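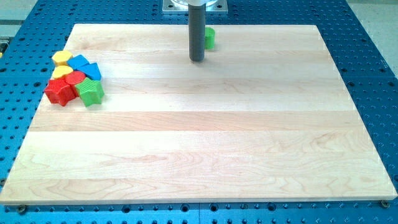
Push test on the maple board, shape blocks and all.

I bought the Romel safe-push kit in March, and I've put off writing about it because I wanted to live with it first. So, a couple of months of real use, one chewed-up notebook and a lot of coffee later, here's what I think! Short version: the binder is great, the stickers are silly, and the checklist cards changed how our little lab runs an arm.

A bit about us, so you know where I'm coming from. Morness is a small robotics shop and we mostly do tabletop pushing: a plain rod on the arm, a flat board, a handful of toy blocks, and software that tries to get the blocks where we want them. It's about as gentle as robot work gets, and that's exactly why our habits had gotten sloppy. When the tool on your arm is a blunt stick, you stop thinking of it as a thing that can hurt anybody. (It can. A rod coming straight down on a flat surface is a lovely way to pinch a finger.)

What you get for $295 is a ring binder, two decks of laminated cards, a roll of floor tape, a sheet of stickers and a pen-sized force gauge in a foam case. No software, no login, hooray. The binder walks you through writing a risk assessment for your own setup, and it's written by somebody who has clearly stood next to a robot. It doesn't replace the official safety standards and says so on page one. Please don't buy this thinking it'll get you out of reading those, or out of talking to whoever signs off on safety where you work.

The cards are the star. One deck is for before you power up, and the other is for when something changes: new tool, new work surface, new person in the room. The before-you-start deck is only seven cards, so people really do it. I'd tried a 4-page form a while back and watched everyone tick the boxes from their chairs, me included.

My favorite card is the one called "What is the tool now?" You're supposed to measure how far your tool sticks out from the mounting plate and check it against what the controller thinks. Sounds dull, right? But look at how long our rod is, with the tip hovering just over the wood. Get that length wrong in the settings and the arm will cheerfully try to put the tip somewhere inside the board. Babatunde Etim set up most of our arm and was a bit sniffy about this card at first, then found that our saved tool length was from an older, shorter rod we'd used before. He now does that card first every time and gets cross if I skip it.

The card on height limits goes with it. Romel wants you to set a floor in software that the tip can't go below, and then set it again whenever you swap the surface. We use a glued-up maple board on top of a perforated cobalt-blue table, and the board adds thickness, so our old limit (set for bare table) was useless. Easy fix, five minutes, should have done it ages ago.

Then there's the one about loose objects. It asks you to decide where pieces are parked at the start, and how close to an edge is too close. I like the question more than the answer they give, which is a fixed margin all the way around. With a tabletop like ours you want pieces out near the sides sometimes. Our red star is hanging a little over the left edge of the board in the photo, and under the kit's rule you'd have to stop and move it. Under ours, you only stop if the planned push is toward that edge. We wrote that into the blank space on the card, and I was pleased there was blank space to write in.

Now for the grumbles.

The force gauge is fine but fiddly. The readout is tiny, the cap comes loose, and the instructions for it are one paragraph long. Olumide Ogunleye and I got different readings from the same slow push until we worked out we were holding it at different angles. A little stand would have solved that. For this money, give us the stand.

The floor tape doesn't stick to our floor. It might stick to yours.

The stickers are just bad. They say things like THINK! and EYES ON! and they've got a cartoon robot giving a thumbs up. I put one on the fridge.

And the section on resetting the blocks between runs is way too thin. That's when hands go in! Somebody reaches across to put the pieces back, and if you're tired, it's the point where you forget whether the arm is stopped or just waiting. Waiting and stopped look the same from where I stand. The binder gives this half a page. We ended up borrowing a rule from Lungile Van der Merwe over at Clerkalano: the person reaching in is the person who pressed stop, and the same person clears it afterward. No calling "you're good" across the room. I wrote it on a spare card and stuck it at the front of the deck.

I should mention the Adeyemi guide too, since people ask. It's cheaper, it's a PDF, and it covers more kinds of machines. If you've got a mixed workshop I'd probably go that way. But it reads like a tax form and I never once saw anybody here open it without being told to. The Romel cards get picked up, and they've got coffee rings on them.

How long does it all take? The first pass through the binder ate most of a Wednesday for the two of us. The daily deck takes up to 7 minutes if I'm chatting, and less if Babatunde is watching me.

Would I buy it again? Yep, though I'd wait and see if they sell the cards by themselves. Tobiloba Oyelaran in our office emailed to ask and was told "maybe later this year," so if you only want the decks, it could be worth holding off. If you're starting from nothing and your current safety plan is "we're careful," get the whole thing now and leave the tape in the box.

Four stars. It would be four and a half with a stand for that gauge.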